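Kamer Zevorley bookmark blanks are pre-cut, uncoated cotton blanks for hand illustration, linocut, and blind embossing. They come in two surfaces, Ji (smooth) and Illa (toothed), both cut from the same base sheet. The surface is formed on the wet sheet before sizing, so weight and absorbency match closely between the two.

## Specification

| | Ji | Illa |
|---|---|---|
| Surface | Smooth, both faces | Light tooth on face, smoother reverse |
| Width | 58 mm | 58 mm |
| Corner radius | 4 mm | 4 mm |
| Fiber | Cotton | Cotton |
| Sizing | Internal | Internal and surface |
| Grain | Long | Long |
| Color | Natural white, no brighteners | Natural white, no brighteners |
| Blanks per pack | 11 | 11 |
| Hole | None | None |

Blanks are die-cut. The burr from the die is on the reverse and can be removed with one light pass of a bone folder. Width tolerance is tighter than length tolerance; check the length before making a registration jig.

## Surface and media

**Ji** takes technical pen, dip pen, and fine brush. Line edges stay sharp with pigment ink and most acrylic inks. Dye inks feather slightly on the second wet layer. It is the better choice for relief printing from small blocks, where the tooth of Illa leaves white specks in solid areas.

**Illa** takes watercolor, gouache, and colored pencil. The surface sizing holds a wash open long enough to lift color with a damp brush. Graphite softer than 4B fills the tooth and smears when the bookmark is used, so fix it or stay with harder grades.

Neither surface is suitable for alcohol markers. The ink goes through to the reverse and spreads past the drawn line. Laser and inkjet printers are also outside the intended use. The blanks are too narrow for most feed rollers, and toner does not bond well to the surface sizing on Illa.

## Embossing 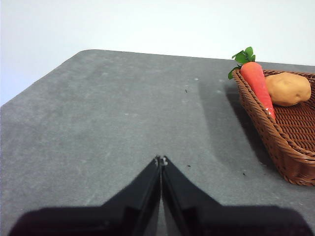
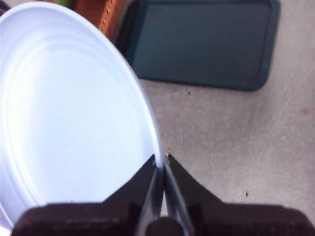
Blind embossing works on both surfaces, with the best definition on Ji. Dampen the blank on the reverse, leave it between blotters until it is limp but has no shine, and press it over the plate with the face up. Cotton fiber stretches more than wood pulp before it tears, which allows moderate depth without cracking at the shoulders of the design. Relief with no ink depends on how the light falls across it: the raised concentric ridges on the white disc in the second photo are most visible along the upper and left parts, and an embossed border on a natural white blank can be just as uneven to read. Plan a motif with a mix of line directions so that part of it stays legible at any angle. Parallel lines set too close together will merge into one ridge as the paper dries.

On Illa, pressure flattens the tooth, and the embossed area appears slightly smoother than the ground. Some illustrators use this on purpose for moons, windows, and lettering. Painting over embossed areas is possible, but the wash will collect at the foot of each ridge and dry darker there.

## Drying and flattening

Dry embossed blanks under light weight with a felt on the face. Painted blanks can be flattened by misting the reverse and pressing them overnight between blotters. Do not iron either surface. Heat breaks down the sizing, and the next wash will sink in patches.

## Punching and finishing

Blanks are supplied without a hole so that the design can run full length. If a tassel or ribbon is to be fitted, punch before painting, using a hollow punch on a cutting mat. Office punches pull the fiber on the exit side. Keep the hole centered and well clear of the top edge.

Varnish is optional. A thin brushed coat of matte acrylic varnish on both faces prevents curl. A coat on one face only will pull the blank toward the varnished side. Wax finishes mark the pages of the book and should be avoided.

## Storage

Store flat in the original sleeve, away from direct sunlight. The sleeve is not airtight. Let the blanks rest unwrapped in the work area for a few hours before printing, particularly if registration is tight.

## Ordering

Ji and Illa are sold separately. A mixed sampler of 4 blanks, two of each surface, is available for testing media. Samplers use the same stock and die as the full packs and have no printed grade mark, so pencil the surface name on the reverse when opening.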